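Getränkelager und Leergutannahme: meine Checkliste für den Rundgang, mit Anmerkungen

Ich mache den Rundgang bei uns in der Getränkehalle Mavasex jetzt seit dem Frühjahr, und weil mich die Kollegen aus der Filiale Clamasance gefragt haben, wonach ich da gehe, schreibe ich es mal zusammen. Die Punkte stammen aus unserem Hausformular, der Rest ist mein Senf dazu. Stand ist der letzte Rundgang im März, Mittwoch früh um halb sieben, noch vor der ersten Anlieferung.

1. Fluchtwege und Türen
Hintertür frei, von innen ohne Schlüssel zu öffnen: in Ordnung.
Seitentür zur Rampe: Mangel. Da stand wieder ein Rollwagen davor. Ja, ich weiß, nur für fünf Minuten. Die fünf Minuten kenne ich, die dauern bis Feierabend. Wagen weggeschoben, Schild neu aufgehängt (diesmal mit Schrauben, das Klebeband hält auf dem Putz einfach nicht).
Notbeleuchtung: eine Leuchte im Gang 3 flackert. Leuchtmittel bestellt.

2. Boden
Gänge 1 bis 4 trocken und gekehrt: in Ordnung.
Vor dem Rücknahmeautomaten: klebt. Das ist unser Dauerbrenner, da kippen die Leute die Reste aus der Flasche halb in den Eimer und halb daneben. Ich habe die Matte gegen die größere getauscht und den Eimer dichter an die Wand gestellt. Bitte einmal mittags wischen und nicht erst abends, im Sommer haben wir sonst die Wespen drin!
Abflussgitter an der Rampe: locker, wackelt beim Drüberfahren. Mit dem Hubwagen bitte außen rum, bis der Schlosser da war.

3. Regale und Stapel
Belastungsschilder an allen Feldern lesbar: in Ordnung. Bei uns stehen da 700 kg pro Fach drauf, und wer Glaskisten stapelt, ist da schneller dran, als man denkt. Im Zweifel eine Lage weniger.
Kistenstapel im Kundenbereich: teils zu hoch. Alles über Schulterhöhe habe ich umgesetzt. Das gibt jedes Mal Gemecker wegen der Fläche, aber ich möchte niemanden unter einer Kiste Sprudel hervorziehen.
Anfahrschutz Regal 6: verbogen, sitzt aber noch fest. Beobachten, Foto liegt im Ordner.

4. Leergut
Säcke für Einwegflaschen zugebunden und nicht überfüllt: zwei waren offen. Bitte wirklich zubinden, auch wenn gleich der nächste Schwung kommt.

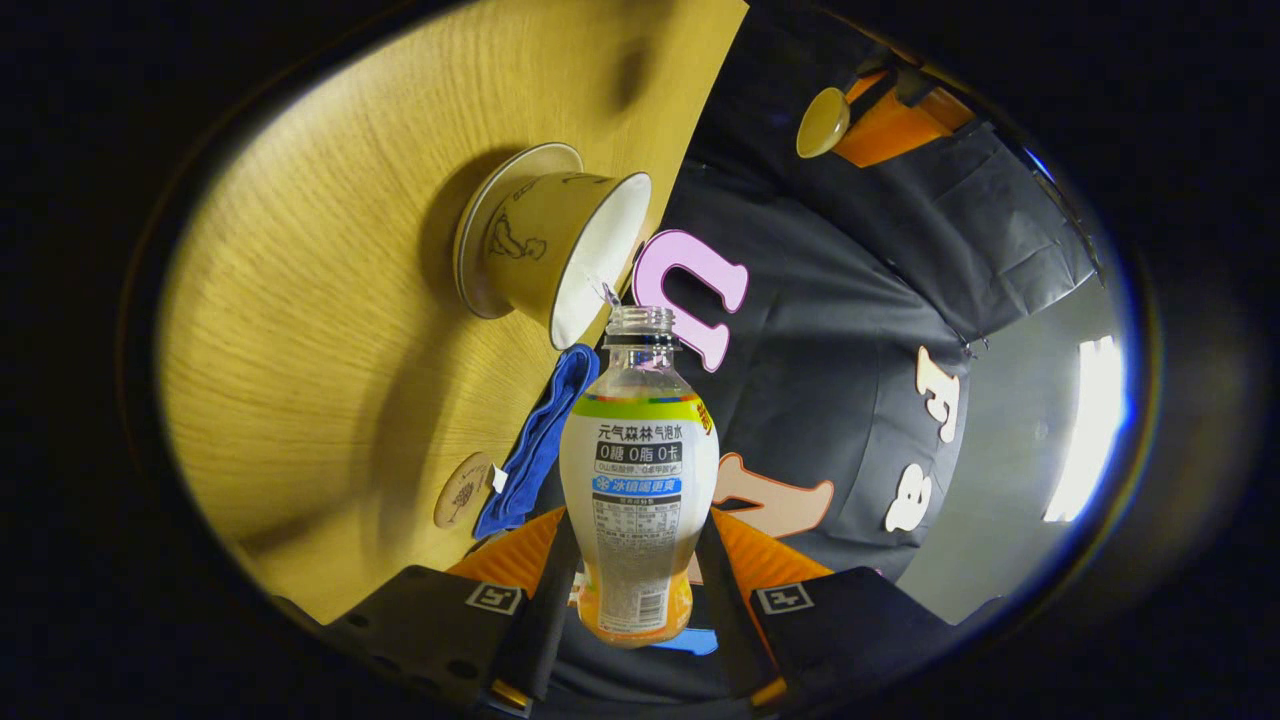
Bruchglas im Metallbehälter mit Deckel: in Ordnung, war aber schon ziemlich voll. Schnittfeste Handschuhe hängen daneben, Größe 9 fehlt mal wieder (wer hat die denn alle?). Nachbestellt bei Totville, Artikel 1446, damit ich die Nummer nicht jedes Mal suchen muss.
Not-Aus am Automaten geprüft: löst aus, Anlage steht sofort. So soll das sein.

5. Feuerlöscher
Alle Löscher hängen, Plomben dran, Prüfplakette gültig: in Ordnung. Der hinten am Büro hing hinter einem Pappaufsteller für die neue Limo. Aufsteller ist jetzt vorn am Eingang, da sieht ihn auch mal einer.
Papppresse: Umgebung freigeräumt. Gepresste Ballen bitte noch am selben Tag raus.

6. Hubwagen und Stapler
Sichtprüfung Handhubwagen: beim roten quietscht eine Rolle, sonst gut.
Elektrostapler Phí: Betriebsstunden 1153, Hupe geht, Bremse geht, Gurt geht. Das Ladekabel hat eine Stelle, die mir nicht gefällt, deshalb vorerst nur mit dem Ersatzkabel laden. Das liegt im Schrank links.

7. Erste Hilfe
Verbandkasten vollständig: nein, Pflaster fast alle. Beim letzten Mal waren es mehr als 20, also trägt sich da offenbar keiner ins Verbandbuch ein. Macht das bitte, auch beim kleinen Schnitt, falls sich später doch was entzündet.
Augenspülflasche: noch haltbar, Siegel unversehrt.

Offen bis zum nächsten Rundgang: Abflussgitter, Leuchte Gang 3, Ladekabel, Pflaster. Wer in Clamasance das Formular übernehmen will, nimmt bitte die Fassung mit der Extraspalte für Bemerkungen, in die alte passt ja nichts rein.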